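Zarnden Break Room Tidy-Up: Progress Report No. 2
To: Imtiaz Thambiah
14 Jul 2020
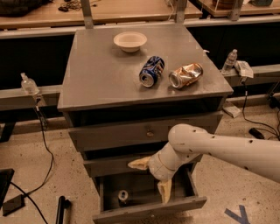 Gray drawer cabinet in the break room, with cans on top and one in the open bottom drawer.

Hi Imtiaz, things are moving along nicely! The big win since my last note is the gray cabinet. It used to be where takeout menus and dead batteries went to live, and we've now given it a proper job – the bottom drawer is for empty cans, and the two above it are for napkins, spoons and the tea stuff (I'm still arguing with Gifty Quansah over which goes where). The top is the drop-off spot, so people can put a can down when they're in a hurry and it gets sorted later. Crushed ones are fine, and they take up a lot less room anyway.

The little white bowl is staying on top too. I want it for pull tabs, and Gifty wants it for sugar packets, so we'll see who wins that one.

Money so far: you gave us $500 and we've spent $200 of it, mostly on shelf liner, labels and a new bin for the hallway. Another $200 is set aside for the Gresard shelving, which I haven't ordered yet because I'd like to measure the alcove again first – the wall isn't quite straight back there.

Still to do: labels on all three drawers, a can pickup day agreed with the second floor, and the cupboard under the sink (ugh). I'd like to have the whole room finished by November. Could you let me know if the shelving order needs your signature or if mine will do?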